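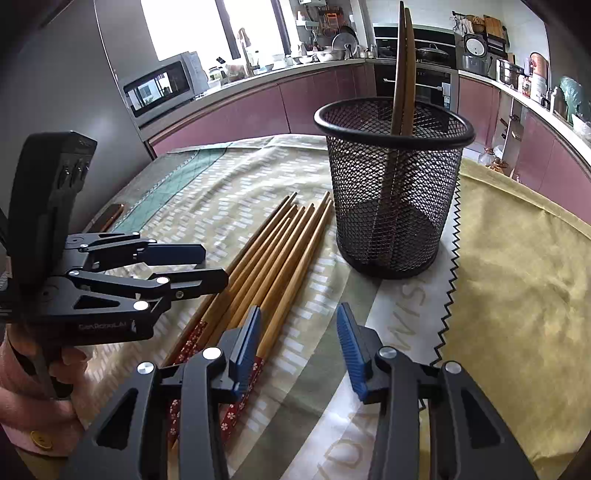
4. Setting up the utensil cup

Your Remcombe table kit is nearly ready, and this is the fun bit! A good cup by the place settings means chopsticks and serving tools are always within reach, and it takes no time at all to put together.

Before you start

Spread the tablecloth and smooth it out from the middle. Mesh cups are light, so a ruck in the cloth can tip one over once it has tall things in it.

Filling the cup

1. Stand the mesh cup upright, at least 8 cm in from the table edge.

2. Put the long wooden utensils in first. Let them go right down inside the mesh and lean against each other.

3. Lay the chopsticks on the cloth beside the cup and sort them by handle. Patterned handles are a joy here — a cherry-blossom print on red is easy to spot in a mixed bundle.

4. Match each pair for length by standing the two sticks side by side, thick ends down.

5. Gather the pairs and lower them into the cup with the pointed tips up. If you have small children at the table, turn them tips down.

6. Give the cup a gentle nudge. If it rocks, take out one of the long utensils and lay it flat.

Note: The cup holds up to 38 chopsticks, but it looks far nicer with fewer. An odd stick can go in the spares bag until its partner turns up.

Caution: Never put wooden utensils or chopsticks away damp. Dry them with a cloth, then leave them on a rack overnight.

Washing

Wash wooden pieces by hand in water no hotter than 40 °C. Do not soak them. Printed handles need only a quick wipe with a soft sponge — scouring pads will scratch the pattern.

The cup can be rinsed under the tap. Shake it well and turn it upside down to drain.

Next, go to section 5, Folding the napkins.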